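Forum Mécatronique > Manipulation et préhension > Journée portes ouvertes chez Jatiser, retours

pliotron
Posté en août

Passé à la portes ouvertes de Jatiser, créneau de 14 h. Groupe de 13 visiteurs, hall d'essais au rez-de-chaussée, trois postes en fonctionnement. Je me limite au poste vaisselle, les deux autres (vissage et dépose de joint) ont déjà été montrés ailleurs.

Tâche : saisir des assiettes rangées debout dans un égouttoir et les reposer à plat sur une pile. Pince parallèle à deux doigts, caméra au poignet. Le logiciel de commande s'appelle Pliser, développé en interne. La présentation était faite par Chutima Yensuk, qui s'occupe de l'intégration. Réponses précises, y compris sur ce qui ne marche pas.

Chiffres annoncés au tableau : 112 essais depuis la dernière modification des doigts, 31 échecs. Les échecs sont comptés dès que le bras demande une reprise, même si l'assiette finit par être posée.

J'ai des notes sur l'approche et la fermeture, je les mets ce soir.

garde_au_sol
31 sur 112, ça fait 27,7 % d'échecs. Pour une démonstration publique avec un égouttoir fixe et des assiettes toutes identiques, je trouve ça faible. Une ventouse règle la question en une après-midi.

pliotron
Elles ne sont pas fixes. L'égouttoir est déplacé entre deux séries, et l'ordre des assiettes aussi. Pour la ventouse, la question a été posée pendant la visite. Réponse : la face interne est striée en anneaux concentriques, le joint fuit sur les stries, et le fond plat n'est pas toujours accessible quand l'assiette voisine est trop près.

garde_au_sol
Une ventouse à soufflet avec lèvre mousse passe sur des stries de cette taille. On le fait sur du carton ondulé, qui est pire.

Ortho_Normée
Sur du carton on a du débit et on accepte la fuite. Sur une assiette inclinée, avec un bras de levier entre le point de prise et le centre de gravité, c'est moins confortable. Je ne dis pas que c'est impossible, mais « une après-midi » est optimiste.

Question à pliotron : l'effort de serrage est mesuré ou déduit du courant moteur ?

pliotron
Déduit du courant. Pas de capteur dans les doigts. Mme Yensuk a précisé que c'était un choix de coût et que le seuil de détection de contact est réglé assez haut, d'où une partie des échecs : un doigt touche la face de l'assiette avant que l'autre soit en position, l'assiette pivote dans son logement, et la fermeture se fait de travers.

Mes notes sur la séquence :

– approche par le côté ouvert de la rangée, pince ouverte
– un doigt de chaque côté de l'assiette visée
– fermeture lente jusqu'au seuil de courant
– extraction dans l'axe du logement, vitesse réduite
– rotation du poignet seulement une fois l'assiette dégagée

Le point dur est le deuxième. Dans l'intervalle entre deux assiettes il faut faire passer un doigt sans accrocher le montant de l'égouttoir ni le bord de la suivante.

wijes_fan_de_came
Les doigts sont imprimés ou usinés ? J'ai vu tourner le modèle Wijesinghe l'an dernier, avec des bouts rapportés en élastomère, et la prise sur bord épais était nettement plus propre.

pliotron
Pas demandé. Noirs, en forme de coin, sans garniture rapportée que j'aie pu voir. Quelqu'un du groupe a cité Wijesinghe, réponse polie et on est passé à la suite.

lundonien
J'étais au créneau de 16 h, donc pas la même série. Chez nous il y a eu 5 prises, une reprise. Je suis moins sévère que garde_au_sol : l'intérêt est de voir les ratés, et la reprise était plus instructive que les quatre autres cycles. Le bras a rouvert, reculé dans l'axe, puis recommencé avec un angle de poignet différent.

Par contre je conteste le point sur l'approche. À notre créneau le bras se présentait en biais par rapport au plan de l'assiette. Chez Lundon on a testé les deux, et en biais on touche la face avec la pointe presque à chaque fois.

pliotron
Possible que la trajectoire ait changé entre les deux créneaux. À 14 h on nous l'a décrite comme latérale, mais sur l'écran de la caméra poignet l'assiette se présente effectivement inclinée par rapport à la pince. « Latérale » est peut-être un raccourci de ma part.

garde_au_sol
Donc on a un contact par la pointe, sur la face, côté concave. C'est bien ce que je dis : la géométrie de prise est mauvaise dès le départ. Soit on pince le bord par le haut, soit on change d'outil.

Ortho_Normée
Par le haut, le poignet doit tenir au-dessus de toute la rangée et la caméra ne voit plus que les tranches. Je préfère un contact prématuré que l'on sait détecter. Il faudrait descendre le seuil, quitte à ralentir le cycle.

lundonien
Quelqu'un a une vue caméra ? Sans ça on discute dans le vide.

pliotron
J'en ai une. Regardez la pointe gauche. 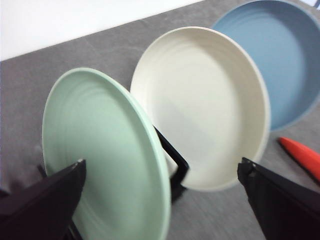 Vue caméra poignet, pince ouverte, pointe gauche au contact de l'assiette verte.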